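Call for volunteer observers: Navthorpe local referendum

Would you like to help us watch over a vote?
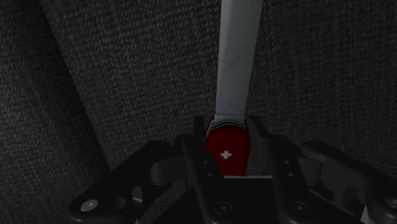 The people of Navthorpe will soon be asked whether their town should join the Droltholm regional assembly or carry on governing its own affairs, and Binel is looking for 46 observers to be present at the polling stations, at the count and at the public meetings beforehand. It has been a lively few months there, with marches through the old town from both camps and some rather hard words exchanged on the steps of the town hall, and we think a calm, friendly, neutral presence will do everybody good. Polling stations do get searched at the door, so a pocket knife, even a little red one with a white cross on the handle, has to stay at your lodgings for the day, along with badges, rosettes and anything else that might be taken for a party colour. Bring a warm coat instead, and a flask if you have one, as the stations open early and the school halls are draughty!

Who we are

Binel is a small association that has been sending observers to local and regional votes for 15 years. We take no side on the question being put to the voters, and we ask the same of everyone who travels with us. You may of course have opinions at home (most of us have plenty), but they stay there until the result is declared.

What you will be doing

You will work in pairs, and each pair will visit several polling stations over the course of the day. You will fill in a short form at each one: whether it opened on time, whether the ballot boxes were sealed, whether people could vote in private and without being bothered on the way in. In the evening you will move on to the count, which can be slow going, and you may well be up past midnight. There were complaints after the July council election that party agents had been kept too far back to see the papers being sorted – we would like you to pay particular attention to that.

Observers do not step in, give advice to voters or speak to reporters. If something looks wrong you write it down and ring your team leader, who will take it from there.

Who can apply

Anyone aged 18 or over who does not live in Navthorpe or Droltholm and who has not been a member of a political party in either place. You don't need any experience. Our last team had a retired bus driver, two students and a midwife in it, and they got on famously. A second language is welcome, as is a driving licence, and you should be comfortable spending a long day on your feet.

Training and costs

Everyone attends two evenings of training online and a full day in person at the Baumgart Rooms in Navthorpe. We pay for your travel, your meals and a shared room for four nights. The work itself is unpaid, I'm afraid, though those who have come with us before do tend to come back, and we like to think the suppers have something to do with it.

How to apply

Please write a page or so telling us a little about yourself and why you would like to come, and post it or hand it in to Thérèse Kennedy at the Binel office by 19th December. Let us know in the same letter about any dietary needs, and whether stairs are a difficulty for you – two of the stations are on upper floors and we can plan around them.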